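Visit Report: Gutinine Toy Storage Works, Open Day

The Gutinine site occupies a single-story brick building at the north end of the Pekon industrial park. Open days are held every February. Entry is by the loading door, and visitors are issued ear protection and a numbered badge. Mine was 677. The tour takes in the saw room, the finishing line, the store and the try-out room, in that order.

The saw room handles all drawer fronts. Blanks arrive pre-dried and are stacked on edge with spacers. Front thickness is 18 mm on every model. Edges are broken with a small radius before sanding - the guide said this is done at the blank stage so that the stain takes evenly at the corners. Offcuts longer than a hand go to the handle bench, where they become pull bars.

Finishing runs in two booths, one for stained fronts and one for white carcasses. The two are kept apart, with separate extraction, and parts meet again only at assembly. Dark stains need a longer flash-off than light ones, and the racks were arranged accordingly. Output last year was 3,593 cabinets, most of them in the Clasten range, which is sold for playrooms and small bedrooms.

The store was less interesting. Shelving is by Morelli, four levels high, with the flat-packed units at the bottom. Plush toys used for fit checks are kept in lidded bins near the door.

The try-out room is where a cabinet is put through the job it is bought for: toys out on a surface, drawer opened, toys put away. The table is covered in smooth light brown paper. The cabinet at its edge is white with a beveled top, and has a dark reddish-brown wooden drawer front with a white looped pull on a light wooden bar. A yellow-orange plush with round green eyes and a fluffy white tail was the item to be tidied.
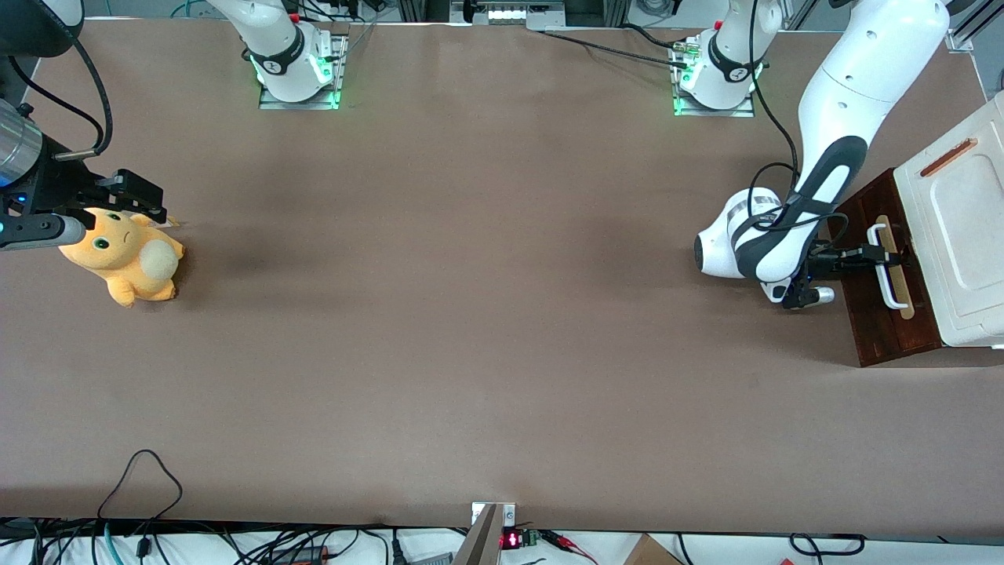

One visitor wanted to know whether a looped pull would hold up to a child hanging from it, and said the knobs on an older chest at home had worked loose within a year. The guide replied that the pull and bar are fixed through the front with machine screws, and that the assembly is cycled 3,000 times before a design is released. Side loading is tested separately. No figure was given for that.

Drawer depth was the other point discussed. A soft toy compresses, so a shallow drawer will take more than its volume suggests, but a tail or an ear caught above the front edge will stop it closing. Gutinine leaves a gap between the drawer sides and the underside of the top for this reason. On the display unit by the exit I measured the gap at two fingers.

Parking is free but limited. The tour took just under two hours, including the stairs to the sample loft, where discontinued fronts are sold by weight. Bring cash for the loft - the card reader serves the main counter only.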